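## 4. Preparing the camera and recording a first clip

This section applies to the Jevness twin-lens camera with firmware 2170 or later. Complete section 3 (charging and card formatting) first.
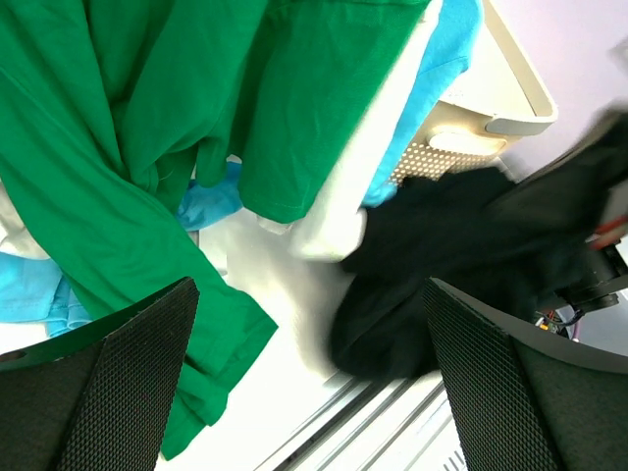

Both lenses record at the same time, each to its own file. The files are joined later in Mendonon Desk, as described in section 5. Until they are joined, the clip can be viewed only as two separate circular pictures.

### 4.1 Setting the recording mode

1. Press and hold the side button until the status light turns white.
2. Press **Menu** once. The display shows the last mode used.
3. Press the side button to step through the modes: **Full**, **Front only**, **Rear only**, **Interval**.
4. Stop at **Full** and press **Menu** to confirm.
5. Set **Exposure** to **Linked**. In this setting both lenses use the same shutter time.
6. Set **Level** to **On**.

**Note:** In **Front only** and **Rear only** the unused lens is switched off. A clip made in these modes cannot be changed to a full clip afterwards.

### 4.2 Fitting the camera to a pole or clamp

1. Check that the mount thread is clean.
2. Screw the camera on by hand until it stops.
3. Turn the locking ring clockwise until the red mark is covered.
4. Pull gently on the camera body. It must not move on the thread.

**Caution:** Do not tighten the locking ring with pliers or a spanner. The ring is designed to give way before the thread does, and a broken ring is not covered by the guarantee.

**Caution:** The lenses stand proud of the body on both sides. Never lay the camera down on either face. Fit the cap whenever the camera is off the mount.

### 4.3 Recording

1. Place the camera so that the join between the lenses does not run through the main subject. The join follows the narrow edge of the body.
2. Keep people and objects at least 6 hand widths from the join. Closer objects may show a double edge.
3. Press the record button once. The camera beeps and the status light turns red.
4. Record a short test clip.
5. Press the record button again to stop. Wait for the light to return to white before opening the card door.

If the light flashes amber, the card is too slow or nearly full. Change the card and repeat from step 3.

### 4.4 Messages on the display

| Message | Meaning | Action |
|---|---|---|
| E 476 | Lens files differ in length | Delete the clip and record again |
| E 2000 | Card not formatted in this camera | Format as in section 3 |
| HOT | Body temperature too high | Switch off and leave in shade |

If E 476 appears on two clips in a row, stop using the card. Should it appear with a new card, send the camera to the Jadoon service desk, Monotthorpe, with the card still inside.

*Text: Embla Vik. Checked: Shagufta Khattak, 2022-07-29.*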